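How to book a holiday rental near Lake Ritchie

Category: Travel planning > Holiday rentals

Booking a cottage is simple once you know what the listing leaves out. These steps are for a week away with family or a small group, and they work for most of the rental sites, including Vonis.

1. Set your area first
Draw a circle on the map before you look at prices. Most of the cottages are on the Fleken side of the lake, where the road is sealed. The far shore is cheaper, but the nearest shop is a 59 km drive.

2. Work out the full cost
The nightly rate is only the start. Add the cleaning fee, the service fee and any charge for linen, then divide by the number of nights. A place listed at $344 a night can end up dearer than its neighbour at $380.
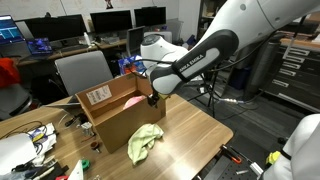 Ellus wrote in to say that the cleaning fee on their last booking was the same for two nights as it would have been for seven, so they now book one long stay each year instead of a few short ones.

3. Read the cancellation terms
Look for the date when your deposit stops being refundable. With a flexible booking it may be a few days before you arrive. With a strict one it can be the day you pay. Save a copy of the terms as they stood when you booked.

4. Message the owner
Keep it short and ask everything at once:
- How many real beds are there, not counting sofa beds?
- Is firewood or heating included?
- Where do we park, and is there room for a trailer?
- What time can we get the keys?
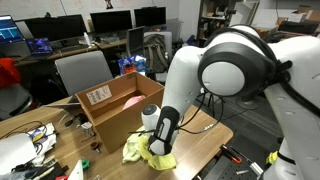

5. Pay through the site
Don't send a bank transfer, even if you're offered a discount. Bonds are usually between $500 and $2000 — check whether yours is charged up front or only held on your card.

6. Check the place when you arrive
Walk through every room before you unpack. Try the taps, the stove and the locks. Message the owner through the site about any damage that same day, and keep the messages until your bond is back.
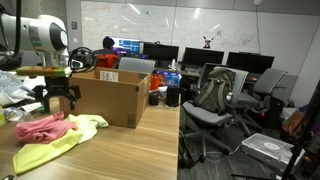

Open box on the table

For the summer holidays, start looking in May. Places that sleep 6 or more go first.

Related
What to pack for a week at the lake
Cottage or caravan park: comparing the costs
Travelling with a dog: questions to ask
How to get your rental bond back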